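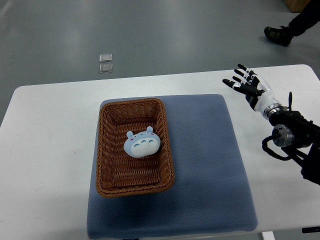

I've been stewing about grip faults for a while now, and I want to get it all down before I calm down and start being reasonable. Most people who write about robot safety write about the big stuff, the arm that swings too far or the cage somebody left open. Fine, those matter. But the fault that changed my mind about how we do this work was a hand that wouldn't let go. We work with soft things at Ulimthorpe, mostly, so a typical setup is a plush toy in a wicker basket, the basket sitting on a cushion, and the hand open with its fingers spread before anything starts. It looks like a nursery! And I think that's exactly why we got sloppy.

So, what happened. It was an ordinary run, reach in, close, lift, carry, open. The hand closed on the toy and lifted it and then, at the open command, nothing. The controller said the fingers were open. The log said open. The little green box on the screen said open, and meanwhile the fingers were clamped down on a stuffed animal like it owed them money. I waited a bit, because that's what you do when a screen tells you everything is okay (you assume you're the one who's confused). Then I did the dumb thing. I reached over and tugged.

I know. I teach new people not to do that. I have said the words "never pull on a held object" out loud, in a training session, with slides.

The tug was enough to free whatever was stuck, the hand caught up with its command all at once, and then the next queued motion ran, which was another close. It got two of my fingers. No break, no stitches, one ugly purple nail that hung around until June. Yaryna Holovko hit the stop before I'd finished yelling, and I still owe her lunch for that.

The write-up called it operator error, and sure, I was the operator and I made an error. But I've been arguing ever since that the label let everybody off too easy, me included. The software was reporting the position it had asked for. It wasn't reporting the position the fingers were in. Those are two different numbers! Anyone who has ever ordered a sandwich knows the difference between what you asked for and what you've got. If the display had shown a mismatch I would have hit the stop myself, and I'd have had a much nicer spring.

Vitalii Lytvynenko and I have gone back and forth on this plenty. His view is that no display is going to save a person who sticks a hand in, and that we should fix the habit first. He's right about the habit. Where we part ways is that habits wear out. I had done that same run 80 times with no trouble, and by then my brain had filed the whole thing under "toys." Put a steel bracket in that hand and I'd have kept my distance. The fingers close the same way whatever you put between them, and I knew that, and it didn't help me one bit.

What I'd like to see is pretty boring. Show the measured finger position next to the commanded one, in big type, on every screen. If the two disagree for longer than 5 seconds, drop the queue, all of it, so nothing is sitting there waiting to run. And let people press stop for small reasons without having to fill out the long form. Our form has 8 questions on it. I've watched people look at the stop button, think about that form, and go for the toy instead.

We did get the queue change, at least on the bench I use. The display is "under review," whatever that means this month. The form is still 8 questions long, and I filled out another one this morning.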